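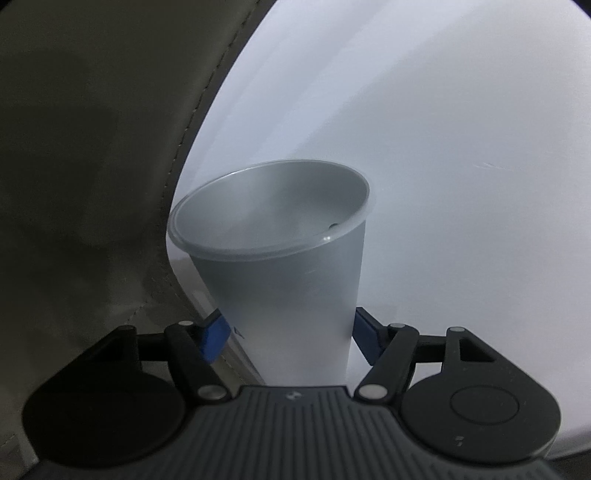

# Flindthorpe Robotics Club: Summer Project, Gripper Page

This is the gallery page for the gripper half of the summer project. The navigation half has its own page, kept by Lai-ching Hung, and the sign-up form is on the club's main page. Photos are added when someone gets around to it, and the notes underneath are written by whoever was at the bench.

The project is called Hovar. Students collect demonstrations by hand, using a gripper they hold and move themselves, and then a small model is trained to do the same task on the arm. The task for August is cup handling: pick one up, carry it to the other side of the work surface, set it down upright. The goal was 400 usable demonstrations by the end of the month.

## On this page

**Plastic cup, upright grip.** A frosted cup between the two blue fingertip pads, one on each side, with the mouth tipped a little to the left. Translucent cups are on the list as a separate group from the solid ones.

**Gripper, linkages.** The same photo is the one to use if you are labeling parts for your notebook. The black inner links run down to the two large silver pivot pins, and the smaller pins are at the top of the same bars. The triangular cutout is much easier to make out on the right outer arm than on the left.

## Notes from the bench

Malsha Siddiqui ran the first sessions and wrote the recording sheet we still use. Each demonstration gets one line: object, start position, end position, who was holding the gripper, keep or discard. Please fill in the last column before you start the next one. We lost most of an afternoon going back through clips with that column blank.

Rui Neves has the most demonstrations on the sheet so far. He works slowly and pauses for a moment before closing the fingers, and his clips are easy to trim. Several of the newer students have started doing it the same way.

Horácio Arruda tried a set of left-handed demonstrations. They are kept in their own folder for now. We haven't decided if they go in with the rest or get held back as a test set - bring an opinion to the next planning meeting.

Things we changed during the month:

- Cups are now set down with a full stop before the fingers open. Early clips show people letting go while still moving.
- The gripper starts every clip open. No exceptions, even for practice runs, since practice runs keep ending up in the data.
- Stacked cups are out. They were too much for the first round and will come back in the fall.
- Clips with talking in them are fine. The audio is dropped anyway.

## Training runs

Celeste Moreira set up the training script, which she named Leone. It runs overnight on the club desktop. Do not turn the desktop off if the sign is on the monitor.

The first run used only solid-color cups and was trained for 3,000 steps. On the arm it reached for the right place most of the time but closed too early and knocked the cup over. The second run added the translucent cups and a longer wait before closing. It did better on the solid cups and about the same on the others, so the translucent group still needs more clips. If you have an hour free, that is the most useful thing you can record.

Run logs are in the shared folder under the script name. Students who want to write up a run for class credit should copy the log into their own folder first and leave the original alone.

## For new members

You don't need any programming experience to collect demonstrations. You will be shown how to hold the gripper, how to start and stop a recording, and how to fill in the sheet. Most people get the hang of it in their first session. Ages 14 and up, and you need a signed form on file before you use the bench.

The bench is open from 3:30 p.m. and recording stops at 5:45 so there is time to copy files and put things away. The hand-held grippers go back on the top shelf with the fingers open. Spare fingertip pads are in the drawer marked Drudico, next to the hex keys. If you use the last pair, write it on the whiteboard.

If you are in one of our photos and would like it taken down, tell Malsha and she will remove it. If you have pictures on your phone from the August sessions, put them in the upload folder with your name and the object in the file name. Pictures of the arm setting a cup down are especially wanted, as we have hardly any.

Next up for the gripper group: bowls, then lids. Rui is putting the object list together and is looking for bowls with different rim shapes, so bring in any you can spare.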